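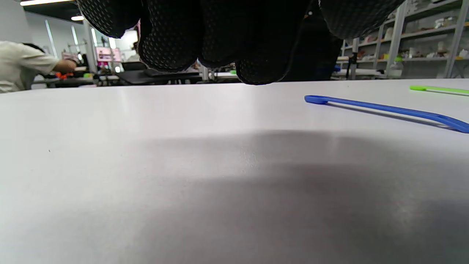

Vahidi
Product editor, Merik

Enstead Felt Story Board, Classroom Set

Item group: Church and Sunday school / Preschool / Storytelling
Page revised 31 August 2018

The Enstead is a folding felt board with figures for telling Bible stories to children of preschool age. The classroom set contains the board, 26 felt figures, 9 background overlays, a storage folder and a pad of 100 take-home sheets. It replaces the older Skodo board in our listing. Figures cut for the Skodo will hold on the Enstead, but the Skodo overlays are narrower and leave a strip of bare felt at each side.

Board

The board measures 26 inches tall when open and stands on its own back panel. The core is rigid cardboard, wrapped in felt on the front and in book cloth on the back. A cloth hinge runs across the middle. The felt is medium blue, which serves as sky in most of the outdoor stories and as water in the rest.

The back panel has two positions. The steeper one suits a board placed on a chair or low shelf with the class sitting on a rug. In the flatter position, figures stay put better under small hands, and this is the setting to use when children place the pieces themselves. The board is not meant to be hung. It has no eyelets, and punching holes in the core will let the felt pull loose at the corners. 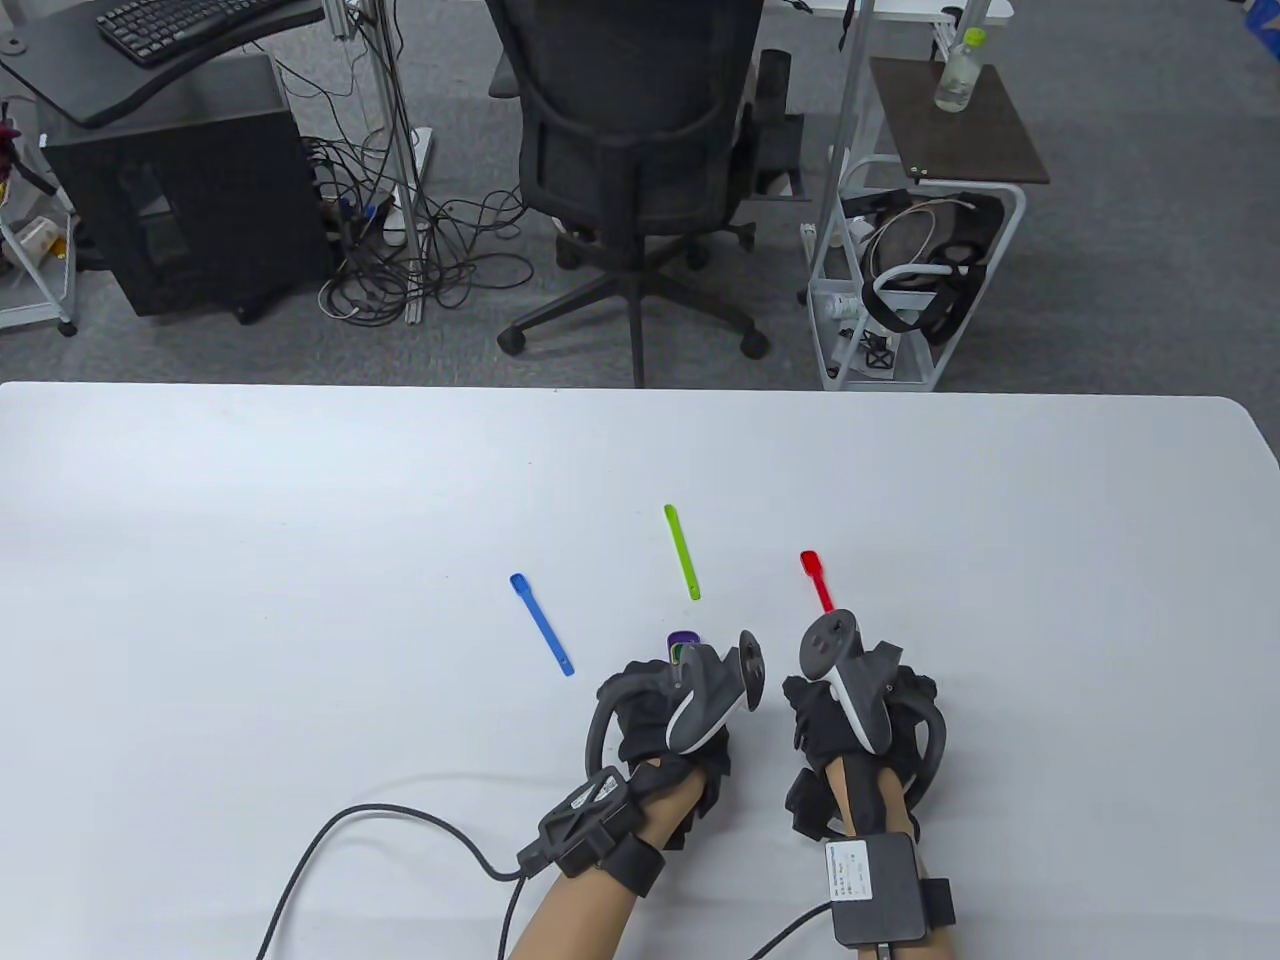 The hinge should be folded in one direction only, felt side in. Folding it backward creases the felt along the middle and the crease doesn't come out. If a board has already been creased, lay an overlay across it.

Figures and overlays

Figures are printed on one side and left plain on the other. The plain side grips the board. Adult figures are drawn at a single scale so that they can be moved from one story to another, and most have no fixed identity. A man in a brown robe may be a shepherd one week and an innkeeper the next. The teacher's card lists which pieces belong to which story.

Stories covered by the set:

Creation
The ark and the flood
The lost sheep
The loaves and the fishes
The storm on the lake
The good Samaritan
The nativity

The nativity uses the stable overlay and more loose pieces than any other story. Teachers who plan to use it in December should lay out the pieces in advance and check them against the card. The manger is small and tends to get left in the back of the folder.

Animals for the ark are printed in pairs, with both animals on one piece of felt. The dove is separate. The sheep from the lost sheep story may be added to the nativity without looking out of place, and the card suggests this.
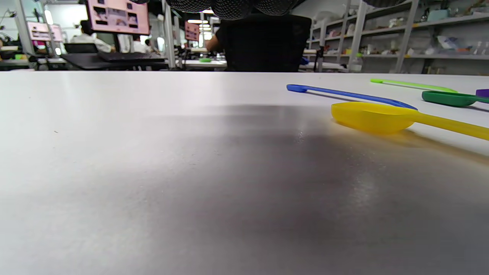 One teacher wrote to ask whether the printed side could be made to grip as well, so that a figure could be turned around to walk back the way it came. Her class of three-year-olds had objected to a sheep that went home tail first, and she had ended up cutting a second sheep out of craft felt.

The printed side can't be used against the board. The ink fills the nap of the felt and the piece slides. A mirrored set of the walking figures is sold separately as the Enstead Return Pack, and it includes the sheep. Craft felt also works, provided it is the soft kind. Stiffened craft felt falls off at the steeper setting.

Take-home sheets

The pad is printed in black on white paper. Each sheet has a line drawing to color, one short sentence from the story in large type, and a note to parents at the foot. The stories repeat through the pad in the order given on the teacher's card. Sheets may be photocopied for use within one congregation. Replacement pads are stocked.

Bible wording on the sheets is paraphrased for young children and does not follow any one translation. Churches that require a particular version can order the pad with the sentence line left blank.

Care

Brush the board with a dry clothes brush, working from the top down. Lint builds up along the lower edge first and is the usual cause of poor grip. Do not use tape rollers on the board, as they lift the nap.
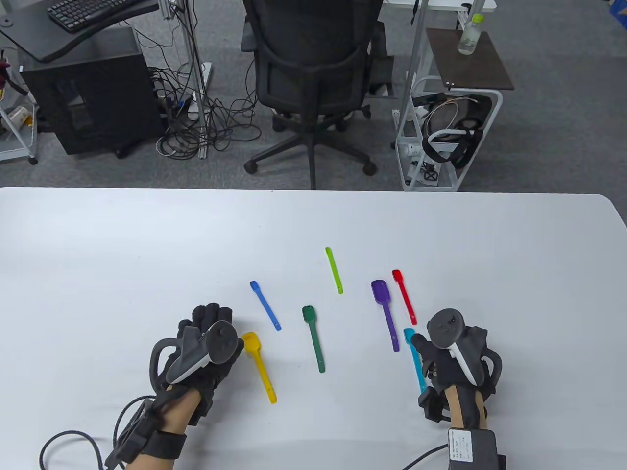 Figures may be wiped on the printed side with a damp cloth and dried flat. They should not be machine washed, ironed or tumble dried. Glue from craft projects will not come out of felt, and a figure with glue on the back has to be replaced. Single figures are available by the number given on the teacher's card — please quote the number, not the story.

Store the figures flat in the folder, with the overlays behind them. Pieces kept rolled will curl at the edges and drop from the board.

Weight and shipping

The boxed set weighs 2 pounds. The board ships folded. Leave it open overnight before first use so that the hinge relaxes and the board stands straight.

Age and supervision

The figures are suited to children three and older. The dove, the fishes and the manger are small parts and should be kept away from younger children. Where a nursery class shares the room, put the folder on a high shelf between lessons.

Related items

Enstead Return Pack, mirrored figures
Enstead replacement pad, standard or blank line
Enstead storage folder
Skodo overlays, remaining stock only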